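Small print for a living

The labels desk at Thakur is on the upper floor of the old print works in Hatden, over the loading dock. The woman who runs it has worked there since she was 53, when the packaging plant in Aneck closed and she had to find something else. Her job is to read labels before they are printed: cleaning products, shampoo, fertiliser, cordial, and the leaflets that fold up inside boxes.

"I was a typesetter first," she says. "I thought reading would be easier on the back. It is, but it's harder on the eyes."

Each label goes past four people before it is approved. The client checks it first, then the designer, then the labels desk, and finally the press operator, who compares the first sheet with the signed proof. She says the third check finds the most mistakes, mainly in weights and measures. A missing space between a number and its unit is common. So is a decimal point that has moved.

"People read words and they see what they expect to see. With numbers you can't guess, so they skip over them. I read the numbers aloud, backwards, to somebody holding the other copy."

She learned that method at Aneck and still prefers it to software. The firm uses a program called Skillier to compare two versions of a file, and she says it is good at finding differences.

"It'll show me that a comma has changed. It won't show me that both versions are wrong. If the client typed millilitres where they meant litres, it matches perfectly."

Her worst mistake came at 54, when she had been at the desk less than a year. A garden product went out with the directions for lawns printed under the heading for vegetables, and the directions for vegetables printed under lawns. Each paragraph had been read several times and every word was spelled properly. The labels had to be pulled and done again.

"I didn't sleep much that November. My manager was decent about it. He said to write down what I'd do differently, so I did, and it's still taped inside the cupboard door." The note says to read every heading together with the first line under it.

Asked what makes a label hard to read, she talks about size before anything else. Clients add more text each time a product is updated and seldom take any away. A second language can double it. The colour of the ink matters too, and she has argued against pale grey on white more often than she can remember.

"They bring it up on a big screen and it looks lovely. Then I print it at the real size and pass it across the table. That usually settles it."

She doesn't think shoppers read much of her work, and she doesn't mind. They look for the name and perhaps the price — the rest gets read later, at the kitchen bench, when somebody has a rash or a stain and needs to know what to do.

Training a new reader takes patience, and she starts them on proofs at full size before she lets them handle the finished pack. Flat paper is easy to hold still under a lamp, and a bottle is not flat. Something like a blue plastic bottle with a white cap, and small dark text on a white label at the front, is what she would give a learner once the proofs are going well. Dark on white is the kindest combination, she says, and with that settled they can worry about the words. "Read it standing up on the table first, the way it'll be at home. Then pick it up and read it again."

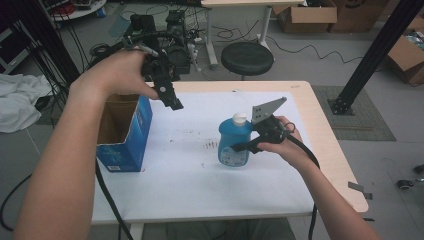
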